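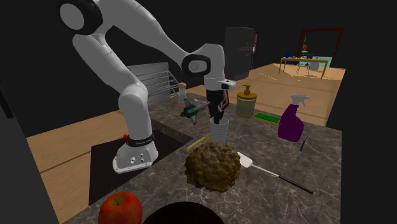

Yevhen Hrynyshyn meint, das Problem liege vermutlich in den Kategorien und weniger am Import selbst. Welche Felder stehen in der ersten Zeile der CSV?

Zur Frage, noch einmal vollständig:

Branchenverzeichnis für Imville, Import nach Nutik. Die Datei enthält 890 Einträge, im Verzeichnis erscheinen nach dem Lauf nur 300. Das Protokoll meldet keinen Fehler. Kodierung ist UTF-8, Trennzeichen Semikolon. Die Felder sind firma, strasse, plz, ort, rubrik, url. Wo gehen die übrigen Einträge verloren?
Noemí Ibarra

3 Kommentare

Antwort von Yevhen Hrynyshyn
Nutik verwendet beim Import standardmäßig das Feld url als Schlüssel. Einträge ohne eigene Website haben dort einen leeren Wert und überschreiben sich gegenseitig – ohne Meldung, da ein Update formal kein Fehler ist. Abhilfe:
1. Spalte extern_id ergänzen und fortlaufend füllen.
2. Im Importprofil unter »Abgleich« extern_id als Schlüssel setzen.
3. Vorhandenen Bestand löschen, Index leeren, neu importieren.
Der Index muss vor dem Import geleert werden, sonst bleiben die alten Datensätze in der Suche stehen. Die Rubriken bitte vorher anlegen. Unbekannte Rubriken landen im Status »Entwurf« und sind im Frontend nicht sichtbar.
Hilfreich: 6

Antwort von Mudassar Rajput
Bei mir war es das Zeitlimit vom Hoster. Datei teilen, dann geht es.

Antwort von Henrique Marinho
Ein Zeitlimit würde im Protokoll als Abbruch stehen, das passt hier nicht. Zum Schlüssel: Zustimmung, mit einer Ergänzung. Wer Filialen führt, sollte auch keinen Schlüssel aus firma und plz bilden, zwei Filialen im selben Bezirk fallen sonst zusammen.

Nachtrag Noemí Ibarra, Mittwoch, 26. Juli: Mit extern_id sind alle Datensätze vorhanden. 170 davon standen auf »Entwurf«, Ursache war die Schreibweise der Rubriken (»IT-Dienste« und »IT Dienste«).

4-mal geteilt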